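Collections / Galleries / Household Care / Lamps and Desk Lighting

Lamps and Desk Lighting: A Gallery of Everyday Care

The Norcombe Household Collection gathers ordinary furnishings together with the habits that keep them in use. This gallery is devoted to the desk lamp and to the small routines that surround it: choosing a place for it, wiping it down, and putting it away. The entries were first issued in the printed bulletin of the Collection and are presented in their original order. Readers may consult the full bulletin in the reading room by request, at any time after 10 a.m.

Desk lamps came into the Collection gradually. The earliest were received with the contents of a single study, and no separate list was made for them. A later gift from the Mutine reading rooms brought a larger group, over 757 items in all, of which lamps formed a modest part. The Mutine material included shades, bases, spare arms, and a quantity of instruction leaflets. The leaflets have proved more useful than expected. They record what makers thought a household needed to be told, and many of them devote more space to cleaning than to assembly.

The Khương bequest followed in September of the next year. It consisted mainly of table linens and cleaning cloths, kept folded in their original drawers. The cloths were cataloged with the lamps at the request of the family, who regarded them as belonging to the same work. The Collection has kept to that arrangement, and cloths are listed in this gallery wherever they occur.

A note on terms. In these pages, "base" means the part that rests on the table, "arm" the part that rises from it, and "head" the part that holds the light. Older captions sometimes use "foot" and "stem." Those captions have been left as they were printed, with the modern term supplied in the index.

The Nollesano guidelines, adopted by the Collection for all demonstrations of household care, ask that a lamp be switched off and unplugged before it is cleaned. The head is wiped first, then the arm, and the base last of all, so that dust falling from above is collected in a single pass. A soft cloth is sufficient for most finishes. Water is to be used sparingly and kept well away from the switch. The table is wiped after the lamp has been moved aside, and the lamp is returned only when the surface is dry.

Placement is treated separately in the guidelines. A lamp with a long head is best set back from the working edge, with the light falling across the page from the side opposite the writing hand. Rounded table corners are preferred in rooms used by school groups.
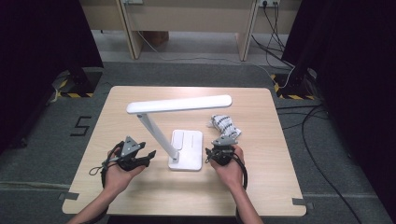

Vol. 2, No. 3

White LED desk lamp on a light wood-grain table. The slim arm rises at an angle from a rectangular base to a long, flat head with rounded ends. A crumpled white cloth with black markings lies beside the base.

Lamps of this form are well suited to small tables, as the base takes up little room and the head reaches over the work. The flat upper face of the head gathers dust and should be wiped along its length. On a base with a raised panel, the edge of the panel deserves a second pass with a folded corner of the cloth.

Cloths should be shaken out after use and laid flat to dry — a bunched cloth holds grit, which may mark a glossy finish the next time it is used. Patterned cloths may be washed with other light fabrics once the colors have been tested.

Requests for copies of the care leaflets may be left at the Norcombe desk. Please give the volume and issue number as printed with the entry.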